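Wuvholm Site Handbook
Home > Automation > Cell 2 > Frequently asked questions

Tote cell: setup, care and small repairs

These questions came to me from the day and evening shifts since the cell was moved in March. I answer them in the order I received them. If your question is missing, please write it in the log book by the cell door.

Which totes can the cell take?

Only the teal totes from Skollham, with the thick wall. The gripper takes the tote by one side wall, one finger inside and one outside. The grip width is saved in the program for this wall. Older totes with a thin wall will slide, so please put them back on the rack for hand picking.

How do I check the grip position after a restart?

Put the cell in manual mode and choose recipe 432. Set an empty tote on the table and move the arm down slowly, at the lowest speed. Stop before the fingers close. You want the wall between the two fingers, with free space on both sides. If one finger already touches the plastic, the arm is too far to that side and the point must be taught again.
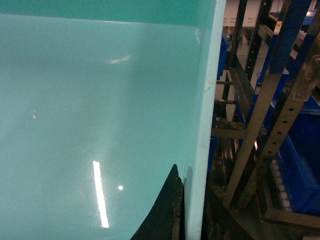
To teach it again, move only in the direction across the wall. Do not turn the wrist. Many people turn the wrist a little to make it look better on the screen, and then the fingers close at an angle and leave marks along the rim. Save the point, move up, come down again and compare.

Does it matter if a tote has scratches?

Light scratches on the floor or walls are fine. A crack in the rim is not fine, and the tote must go out of use. Dust and small chips should be wiped out before the tote comes to the cell. The sensor under the table is not disturbed by them, but the customer is.

How often do we clean the table?

At the start of every shift, with a damp cloth and no solvent. Small hard pieces under a tote can lift one corner, and the height will be wrong.
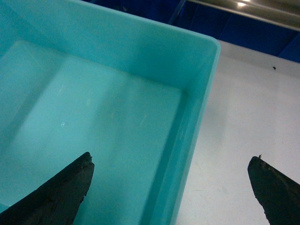 Use the cloth from the gray box and not paper. Paper leaves fibers, and the fibers collect on the finger covers.

When should the finger covers be changed?

We planned the change by number of cycles. The first set was taken off at 2,774 cycles, and it could have been changed earlier. Now I ask you to look at the covers at every shift start. A rough surface is normal. Change both covers when the tip has lost material, when a layer is lifting, or when the tote slips during the lift test. Never change only one, as the two sides will then grip differently.

The covers come from Heo and are kept in the drawer marked Clellen, which is the old name of the cell.
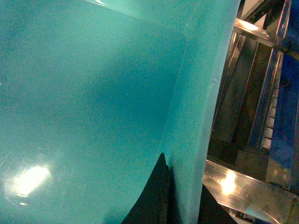 I-seul Min
Cell technician, Wuvholm

How do I change a cover?

Press the stop button, hang your lock on the main switch and wait until the air gauge shows zero. Pull the old cover off from the tip. Clean the finger with a dry cloth and remove all the old glue, also on the narrow sides. Push the new cover on until it meets the stop. Tighten the clamp by hand first, then with the short key. Do not use the long key. With the long key I broke two clamps myself.

After this, run the lift test with an empty tote and write the result in the log book.

There is white fluff at the finger. Is it dangerous?

It is not dangerous for people, but loose pieces can fall in a tote or go into the rollers. Stop the cell at the next pause and look where it comes from. Cut off what hangs free with scissors. Please do not pull it, or more will come out.

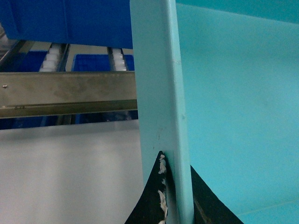 White fluff along the edge of the black material, beside the finger.

If it is still coming out after you have cut it, put the cell out of service and call me.

What does alarm 183 mean?

The gripper closed further than the recipe allows. In most cases no tote was there, or the tote stood too far from the stop. Place it correctly and press reset. If the alarm comes again with the tote in the right place, check the covers.

Who may change the program?

Maxine Grimshaw and I. Shift leaders can teach the grip point, but the speeds and the safety zones are locked. For a change in these, send Maxine the recipe number and the reason, and keep the cell in manual mode until she answers.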